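4 Student Project: Wiping Up a Spill

4.1 Task and setting 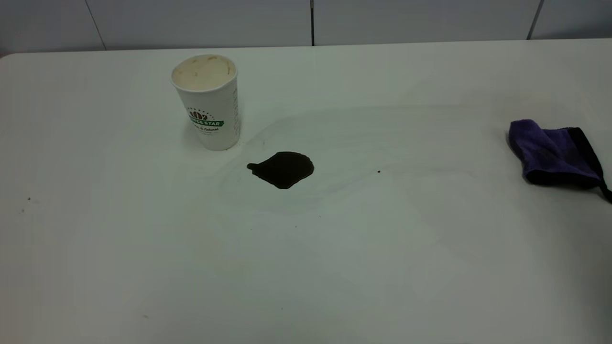 The project course runs over one term and is taken by students in their third year. Each group picks one household or canteen task and has to bring it from a written description to a policy that runs on the arm without help. In the term reported here there were 20 students in 6 groups. We discuss the work of one group, called Stakska after the name the students gave their code base, in more detail than the others. Their task was wiping coffee off a table, and it raised most of the questions that the other groups met in a milder form.

The students' first task description was a single sentence: "Pick up the cloth and clean the table." During the first review the group was asked to say what a clean table is, where the cloth should end up, and what should happen to anything else on the table. The second version of the description took up a full page. It said that the cup stays where it is, that the cloth may touch the cup but must not tip it over, that the coffee must be gone from the surface, and that the cloth is to be put down on the side it was taken from. A thin film of moisture was allowed at the end. The group argued about this last point for some time, and we come back to it in Section 4.4.

Figure 4. Starting layout for the wiping task: paper cup, coffee spill and purple microfiber cloth on a white tabletop. The faint wet smear reaching to the right of the puddle is part of the surface condition discussed in Section 4.4.

4.2 Collecting demonstrations

All demonstrations were given by the students themselves, using the leader arm from the Engelbrecht teaching kit that the department has used since the course began. Each group was given the same amount of time at the station. Recording was handled by Noltix, a small logging program written by an earlier class, which stores joint positions and video together and asks the operator to mark each attempt as good or bad when it ends.

The Stakska group recorded 500 demonstrations. The students took turns, and they soon saw that each of them wiped in a different way. One pushed the cloth across the spill in long straight strokes. Another went around the edge of the puddle first and then worked inward. A third pressed the cloth down on the coffee, waited, and lifted it before wiping at all. All of these got the table clean by the group's own definition, so all of them were marked as good. The first policy trained on the mixed set tended to hesitate above the spill and to change direction halfway through a stroke. In the project log, group member Torquil Pringle wrote that it looked like "three people holding the same cloth."

The group then agreed on one way of wiping: lower the cloth at the far side of the spill, pull toward the near side, lift, and repeat. They sorted the recordings by operator and kept those that came close to this pattern. The rest were set aside but not deleted, as the course rules require. New recordings were made to fill the gaps, mainly for spills lying near the cup.

4.3 Training and trials

Training was done on the shared department machine through Briseo, the job queue that students also use in their other courses. A full run took around 10 hours, so in practice each group could try one change per night. We consider this a useful limit. Groups that had used simulation in earlier courses were used to changing many settings at once, and several of them said in the closing interview that the slow queue made them write down what they expected before they started a job.

For the trials, a member of another group set up the table and the group being tested was not allowed to touch it. The cup, the spill and the cloth could be placed anywhere inside the reach of the arm as long as they did not overlap. A trial ended when the arm went back to its rest pose or when the teaching assistant stopped it. The result was judged by two students from different groups, who each filled in a short form. Where the two forms disagreed, the trial was discussed in class.

The policy did well when the cloth lay flat or was folded over once. It had more trouble with a cloth that was bunched up. The gripper would close on one layer, and the rest would unfold during the lift and hang down over the table. With a light spill this made little difference. With a larger one, the hanging part touched the coffee early and dragged it outward before the first proper stroke. The students tried to fix this in training by adding bunched cloths to the data – this helped with picking up but not with the dragging. What worked better was raising the height at which the arm carried the cloth, a change of one line in the controller.

A second kind of failure had to do with the cup. The arm almost never knocked it over, but it often left coffee on the side of the spill nearest to the cup. The demonstrations showed the same thing when the students went back to them. The operators had been careful near the cup, and had made their strokes shorter there.

4.4 When is the table clean?

Most disagreements between judges were about moisture. A microfiber cloth that has already been used leaves a film behind, and on a white matte surface this film shows from some angles and not from others. Judges standing on opposite sides of the table gave different answers for the same trial. Small specks were a related problem, because it was unclear whether they counted as spill or as dirt that the task did not cover.

The group first proposed to solve this with a color threshold on the overhead video. Dark coffee was easy to find in this way, but the thin film was not, and a shadow beside the cloth was sometimes reported as coffee. In the end they kept the human judges and changed the form. The single question about cleanliness was split in two, one about visible coffee and one about moisture, and only the first counted toward success. Both judges were also asked to stand at the same marked spot. Disagreements became less common after this, and the revised form was adopted by the other groups for the rest of the term.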